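The Toy Makers of Vilton

Vilton has made toys since 1787, when a sawmill on the river began selling its offcuts as spinning tops. The mill is gone, but two workshops still trade on the main street, and both sell most of what they make before September is out.

Thoroddsen, the older one, keeps to pull-along animals and sells them from a counter at the front. Parents come in from Isisside, mostly by the morning bus.
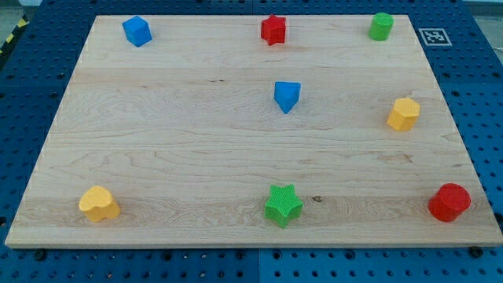
Rent is the main worry. A six-month lease on the street now costs what a full year did, and Bradia, the other shop, has moved its paint room out of town. It still does repairs. Bring the broken part if you have it, and expect to wait until after the holidays.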